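Zunham Cordless Rotary Tool, Blue: Bench Review

Posted 05/06/2024 by Thanasis Zacharopoulos

I do small work. Hinge mortises, brass plates that need a corner taken off, screw heads that have to be cut down because the right length is never in the drawer. For eleven years this was done with a corded Panagiotou with a flex shaft, hung from a hook over the bench. The shaft casing split last winter and the replacement was priced at more than half of a new tool, so I bought the Zunham.

I paid the full retail price for it and have no arrangement with the maker or the seller.

What you get

The tool, one collet with its nut, a wrench, a charging cable and a bag of accessories. The accessories are the usual assortment. The sanding drums are fine. The cutting discs are thin and I broke two of them on the first screw. I threw the felt wheels in a jar and have not needed them. Buy decent discs and a few good bits with the tool and ignore the bag.

The manual is one folded sheet. It gives the charging time and the direction of the collet nut and very little else. There is no table of suggested speeds by material, and a first-time buyer would want one.

Body and grip

The housing is a glossy blue plastic, slim, close to a thick marker in the hand. It is wider at the rear and narrows toward the collet. A black ribbed band goes around the midsection. My thumb and first finger land ahead of that band for fine work and on it for grinding, and both positions are comfortable for me. I wear a medium glove. My brother-in-law, who wears an extra large, found the front section too narrow and held the whole thing farther back, which costs some control.

Gloss plastic was a poor choice. It picks up prints and fine scratches, and with oil on the fingers it gets slick everywhere except the band. A matte finish would have solved this for pennies. I have put one wrap of cloth tape forward of the band when working with cutting oil, and peeled it off afterward.

The body is close to round, so it will roll if the bench is not level. Mine is not. Lay it across the slope.

Controls

The control sits in a dark recess toward the front of the casing. The location has one advantage, you can shut the tool off without changing your hold. It also has a drawback: in a pencil grip the side of the finger rests near it, and twice I changed speed when I did not mean to. The action is firm enough that this should get rarer with practice. I would have set it a half inch farther back.

There are slots along the casing as well. Keep them clear. When sanding MDF I blow them out at each bit change, with the tool off and safety glasses on.

Collet and runout

This is the part I care about most. I chucked a straight steel pin and put a dial indicator on it. I will not give a number, my indicator stand is not good enough to stand behind one, but the movement was less than I see on the old Panagiotou and more than on a friend's Urkton, a tool that costs three times as much. For engraving and deburring it is acceptable. For drilling very small holes in brass I would still use a drill press.

The nut needs a proper turn with the wrench. Finger tight is not enough even for a polishing bit. Long bits should be pushed in and backed off slightly before tightening. I tend to leave a small metal bit in the collet between jobs, and the nut has not seized.

Power

Modest. On softwood, acrylic and aluminum it keeps its pace under light pressure. On steel it slows as soon as you lean on it, and the correct response is to stop leaning. I cut the heads off a box of M4 machine screws and it got through them with patience and pauses. A corded tool would have done the same box in half the time. Anyone expecting to cut bolts or grind welds should look at a different class of tool entirely.

Hardwood is in between. Shaping a maple pull with a carbide burr was slow but clean. With a dull burr it left burn marks, and that is the fault of the burr.

Run time

I keep a log for tools under test. From a full charge, deburring aluminum at medium speed with normal stops, I got up to 191 minutes on the clock from first cut to shutdown. That is elapsed time with breaks in it, not continuous running. Continuous grinding drains it much faster. There is little warning before it stops. It loses some pitch, and then it quits.

You cannot swap the battery. For a hobby bench this is tolerable. For a shop it is not, and it also sets the life of the tool.

Noise and heat

Quieter than the corded unit by a clear margin, with a thin whine at the top speed that I find tiring. The rear of the housing gets warm after ten minutes of hard work, never too warm to hold. The front stays cool.

Compared with the Aden

The Aden is the one most people will cross-shop. I borrowed one for a weekend. It is heavier, has a better switch and comes in a real case — the Zunham comes in a cardboard tray. The Aden's collet was worse, and I could see the bit wobble at low speed. If you mostly sand and polish, get the Aden. If you mostly engrave, deburr or trim, the Zunham is the better buy.

Parts

Spare collets are sold separately. Order number 482 fits and is the one I use. The seller's page also lists 800, which is the larger size and needs its own nut. I ordered it by mistake and sent it back.

Ratings

Grip: good in the band area, poor on the gloss
Collet accuracy: good for the money
Power: fair
Run time: good for light work
Accessories: poor
Manual: poor

Would I buy it again? For the work I described, yes, and I have taken the hook for the flex shaft down. I would like a matte housing, the switch moved back and a removable battery — in that order, if only one can be had. I will update this after a year, mainly to report on the battery and on whether the collet has worn. Questions about specific bits can go in the comments. Please give the shank diameter when you ask.

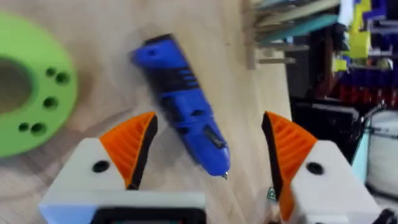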